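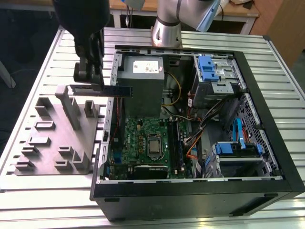 Torre abierta, de lado. Módulo azul todavía fuera, fuente arriba con su etiqueta.

junio, 16:10 – banco 2

Sigo con la torre negra de Zostley. Tumbada, panel lateral quitado, tornillos del panel en la tapa del bote (no en la bandeja gris, que luego se cuelan por las ranuras y hay que volcarlo todo).

Lo que pedían: más memoria, revisar cables y decir si vale la pena quedársela como equipo de prácticas o va a despiece. Aniela dice que despiece. Yo creo que aguanta.

Estado al abrir:
– polvo en la rejilla lateral, la de rombos. Pasado el pincel seco dos veces, aspirador al mínimo. La esquina de abajo sigue sucia, mirar con luz
– cable SATA azul que baja por delante de la rejilla hacia la jaula del disco. Hace un bucle demasiado grande, engancha al cerrar. Cambiar por uno corto si queda alguno en el cajón de Sobczak
– mazo naranja y rojo con los negros y grises, cruza entre la memoria y el lado derecho. Estorba. No he cortado la brida vieja porque no tengo claro cuál de los dos extremos tira
– amarillos de arriba, al lado de la fuente: bien, los dejo como están
– pestillos azules de la bahía óptica: uno va duro. Los dos de la jaula van finos
– procesador en su zócalo, sin disipador. Marco de retención sin holgura. La tapa la limpié ayer con alcohol, NO tocar con los dedos por favor

Condensadores repasados con lupa, ninguno hinchado. Los que están pegados a las bobinas doradas me costaron, mirarlos otra vez con más calma antes de dar corriente.

Memoria. El módulo azul es del lote de Sultex, caja 8. Contactos limpiados con goma blanca y luego isopropílico. Ojo con la muesca: presentarlo primero en seco sobre la ranura, comprobar que coincide y despues apretar, un extremo y luego el otro hasta que cierren las pestañas. La semana pasada forzamos uno en la otra torre y se marcó la ranura. No repetir.

Apretar recto. Si entra torcido, sacar y volver a empezar, no corregir con el módulo a medio meter.

16:35 – llamada de Ksawery Malinowski. Necesita el número de serie de la fuente para la hoja de inventario, la letra pequeña de la etiqueta no se lee sin lupa y encima hay que agacharse. Se lo paso mañana. Entrada 602 en el cuaderno de inventario, dejar la casilla en blanco de momento, no inventarse nada.

Dice también que Hallik no sirve más pasta térmica hasta final de mes. Queda un tubo empezado en el armario. Para esta torre da, para la siguiente no lo se.

Presupuesto: Zostley puso tope de 70 euros en piezas. Con cable corto + pasta + disipador de segunda mano vamos justos. La fuente pone 400 W en el papel de compra, para lo que va a hacer sobra.

Pendiente:
– asentar memoria y probar con un solo módulo, luego con el resto
– buscar disipador (preguntar a Aniela Sowa, tenia dos en la estantería de arriba)
– cable SATA corto
– peinar el mazo, brida nueva, que quede por debajo y no por encima de las ranuras
– pestillo duro: una gota de silicona, si no cede dejarlo en paz
– leer etiqueta de la fuente
– NO enchufar hasta que esté el disipador puesto. Lo escribo también en cinta encima de la caja

Duda para Aniela: ¿el disco de la jaula se borra o se guarda? En la nota de entrada no pone nada. Hasta que conteste no lo toco.

17:05 – pulsera antiestática colgada otra vez en su gancho, el destornillador pequeño lo tengo yo en el bolsillo de la bata.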